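The kitchen corner, part two

In June I wrote that I would put my kitchen counter in order, and several of you asked me if I did it. The answer is yes, but it took me longer than I promised. I planned one afternoon and it became 8 evenings, because every time I took one thing away I had to decide where it must live, and in a small kitchen this is a serious question.

I started with the cabinet over the counter. I took everything out and put it on the dining table, and then we had to eat dinner on the sofa. I found three packages of the same cornstarch, a tea that my friend Li-hua gave me when I moved in (I am sorry, Li-hua, I was saving it), and a bag of small candles for a birthday cake. The blue edge at the bottom of the cabinet was sticky from cooking. I cleaned it with warm water and dish soap, two times, and then with a dry cloth. Please don't use the rough side of the sponge on a glossy surface. I did this in my old apartment and the marks stayed forever.

After that came the tiles. The white tiles are easy, but the gray lines between them are not. I made a paste of baking soda and a little water, put it on with an old toothbrush, waited while I listened to the radio, and wiped it off. My neighbor Kalliopi told me to use vinegar. I read later that vinegar is not so good for the lines if you do it often, so I used it only in one corner where there was an old spot of something. I think it was soup.

Then I had to choose what can stay out. My rule is simple: if we use it every day, it stays on the counter. If we use it once a week, it goes in the cabinet. The toaster went away, and also the blender, which is very heavy, so I put it on the low shelf where I don't need to lift it high. The microwave and the coffee maker stayed, side by side. Chun-hung drinks coffee before he can speak to any person, so about this we had no discussion.

The cords were a bigger problem for me. There is an outlet in the middle of the tiles, and it is useful, but every cord from there must hang somewhere. I tried small adhesive hooks. They held for one day and then I heard them fall in the night, one after another. Now the cord goes down along the wall and behind the machines, and it is not beautiful, but I can wipe the counter without moving it. If you know a hook that really holds on tile, please write me the name.

I also changed the cups. Before, we had the glasses in one place and the plastic cups in another place, and guests always opened the wrong door. I gave away most of the plastic ones and kept the orange, because it is light and does not break when it falls in the sink. I wanted to buy a nice tray for the small bottles and packets too. I saw one I liked, but it was too wide for the space, and I had measured with my hand, which is a bad method. I will measure again with a real tape.

The part I like most is the empty piece in the middle. I can roll dough there now! Last month I had to do it on the table and flour went on the chairs. Yesterday evening I made 7 small breads with sesame, and I had space for the bowl and the board at the same time.

The drawer under the counter is still terrible. I closed it and I will write about it next time, when I am braver. 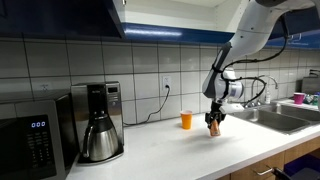
For the drawer I am thinking of dividers, the kind you can push to different lengths. Vidar says I can cut them myself from a cardboard box and try the sizes first, before I pay for anything. It sounds sensible, so I have started to save boxes, and of course now the boxes also need a place. If you have a deep drawer with long spoons, tell me in the comments how you keep them from turning sideways and blocking it.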